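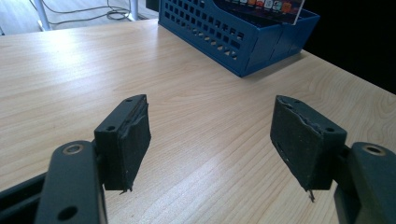

The light wooden table, Wednesday

tablesaltpeter
Has anyone got a white ring out of an oiled table? Somebody put a hot mug down on ours and I'd like it sorted before visitors come on Saturday. I have half a tin of Peda hard wax and some 300 grit paper.

mossbank13
Iron over a tea towel, no steam, a few seconds at a time. Then oil it again. Don't sand yet.

Gavalas_fan
Disagree with the iron. I tried it on a Birkarmont sideboard and made a second mark next to the first. Sand the whole top along the grain and start fresh.

mossbank13
Was yours veneer though? Most Birkarmont stuff is. You can't sand that much either.

Gavalas_fan
Yes, veneer. Still wouldn't use an iron.

tablesaltpeter
Mine is solid, bought from Eltard six years ago. They said to oil it twice a year and I've done it maybe three times.

hobbledown
Whatever you do, 1000 grit is too fine before hard wax. It closes the surface up and the wax sits on top. 300 is fine.

mossbank13
Agree on the 300. Thin coat, wipe off the extra after 13 minutes or whatever the tin says.

hobbledown
Tin says 6 on mine. Read your own tin. And lay the rags out flat outside to dry, don't leave them in a heap.

tablesaltpeter
Going to try the iron on low tonight. Will sand if it's no good.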